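9th May, cell 2 (the sorting bench)

In at 8ish. Arm parked ok overnight, no faults on the pendant. Jin-sol left a note saying picks were landing short again on the far half of the board, fine near the front. Same complaint as before the wrist came off, so not the wrist, or not only the wrist.

Started with the dull stuff. Estop, ok. Light curtain, ok. Cable at joint 5 has a rub mark on the outer jacket, not through. Wrapped it and moved the velcro tie down a bit so it has slack when the wrist rolls over. Bernadette wants it replaced properly, have asked Gallagher for a price on the whole loom. They had the last one to us quick enough but that was in September and there's a new person on the desk.

Gripper off, cleaned, back on. Finger bolts had backed out, both of them, one nearly finger loose. That is the second time. Blue threadlock this time, not the purple. Torque as per the card in the drawer. If they move again I want to look at the threads in the mount, don't just keep nipping them up.

Tool length after refit: pendant said 761 from the flange datum to the touch plate, the sheet said something else, the sheet is out of date (A-yeong's handwriting, pre finger change). Crossed out and rewritten. Please everyone use the sheet in the plastic sleeve and not the one taped inside the door!!

Board next. Marina had it off last week to wipe down the table underneath and I think it went back skewed. Slackened the bolts, pushed it up against the square, did them up again a bit at a time side to side. Dont crank one right down first, it walks. Checked with the long rule along the near edge, good. Re-taught the board frame, three points, saved as BOARD_B. BOARD_A still in there, do not delete until Young-sook has run her jobs against the new one.

Test run 1. Speed down to 30 percent, hover moves only, no closing. Went over every block position and stopped above each. Far side much better. Near right still a touch off in the one direction, I'd say half a block edge, less. Could be the camera calibration and not the frame at all, it was done with the old board position.

Redid camera calibration with the dot plate. First go rubbish (I'd left the blind up, glare on the plate). Second go fine. Let it save.

Test run 2, same again with hover, then with picks. 300 cycles is what we said for a sign off so I set it going before lunch and sat with it for the first bit. It dropped the star once, early. Star is always the awkward one, it grabs on the points if the angle guess is wrong. Counting that as a known thing and not a calibration thing but am writing it down.

Stopped it part way to change the layout, it had been running the same one and that proves very little. Spread the blocks out more, kept the heart and pentagon bunch tight on the left on purpose as that is where the fingers clip the neighbour.

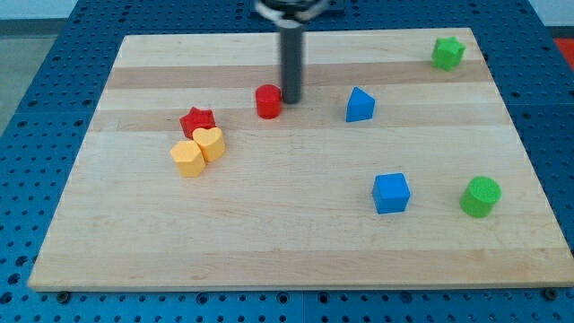 New layout, finger down by the red cylinder. Yellow heart and pentagon touching, red star behind.

Restarted from zero on the counter after that so the 300 is all on the new frame. Left it with Jin-sol at 2.

Approach height: was 6 mm over the block tops, put it up a bit while testing and then back to 6. If you find it at anything else that is me forgetting.

Still to do
- price from Gallagher, chase
- new loom or not, Bernadette to decide
- Young-sook to run her jobs on BOARD_B, then bin BOARD_A
- witness marks on finger bolts, paint pen is in my drawer
- throw away the sheet inside the door
- grease for joint 2, we have the Maketti tube but it's nearly flat, order more

Later: Jin-sol says finished, no faults, two misses and both the star. Bolts checked after, not moved. Leaving speed at 30 until the loom is sorted.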